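Filed under: Recruiting & Staffing / List archive / Interviewing

Re: [hiring-practice] Anyone tried sending questions ahead?

Siu-ming Chou wrote:
> We have a finance manager search open at Veloso and the panel is split.
> Half of them want to email the interview questions the night before.
> The other half say we'd only be testing who can rehearse. Has anyone
> run it both ways?

Siu-ming, yes, and I'm so glad you asked! We started doing this at Brunard in May, first for the warehouse supervisor roles and then for everything except reception (long story, different thread). I was on the rehearsal side myself, and I've completely come around.

We send four of the six questions at 4 p.m. the day before. The other two are follow-ups that depend on what the person tells us, so there's nothing to send. People show up with real examples, with dates and budgets in them, and the panel spends its time digging instead of waiting for someone to remember a project from three jobs ago.
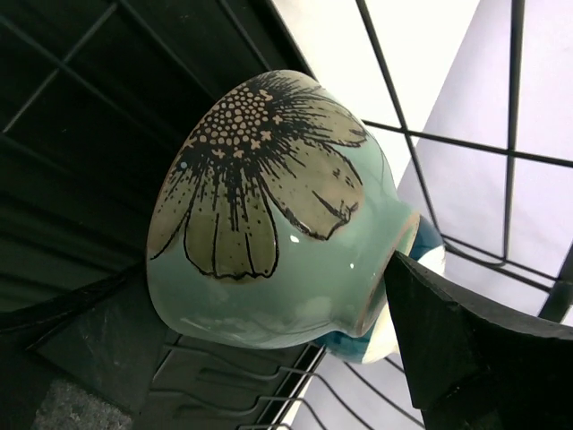

The scoring got easier too, which I didn't expect. Rosário Meireles rewrote our sheets so each answer gets a mark before anyone talks, and we've now been through about 300 of them. The gaps between panel members are a lot smaller than they were. Tiago still scores everybody low, but at least he does it evenly :)

One warning: keep the email short. Our first version was two pages and candidates thought it was a homework assignment. Happy to send you the current one, and the score sheet if Rosário says okay.

Amândio Loureiro
Brunard, People Team

Last updated: 9:40 a.m.

Recent in this list
- Reference calls: who makes them at your place?
- Moving 1135 old résumés out of Clulora
- Phone screens under 15 minutes
- Vumeck onboarding checklist, new draft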